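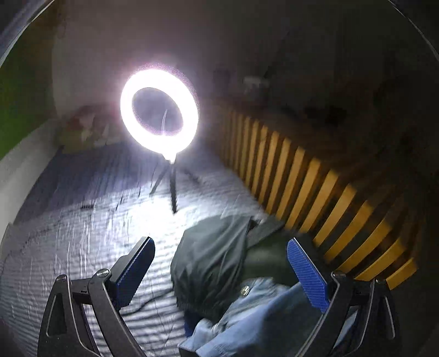

Most collection guides for hand-held grippers ask for even light and a cleared work surface. I think both rules cost more than they save.

Our clothing set at Stivley reached 1322 episodes in July. Keabetswe Shabalala then sorted them by lighting and found 14 recorded with one lamp in an otherwise dark room. The policy trained on the full set handled denim well at noon and poorly at night, when a ring light on the bed washed out the sheet and left half the garments in shadow. More daytime episodes did not help. We added 70 at night, with the overhead light off, and the grasp failures on dark fabric dropped to the daytime level.

The usual objection is that blown highlights and motion blur are noise and should be filtered out before training. The Dikov filter does this by default and would have removed nearly all of the night set. But the deployed gripper sees the same glare and the same blur, and it has to close on the cloth anyway. A filter that discards what the machine will meet in use is measuring the wrong thing.

I would keep a filter for lost tracking and for dropped video. Exposure should be logged as a field and left alone. A set of 1000 episodes with its lighting recorded is worth more to me than a larger one in which every room looks like a shop window.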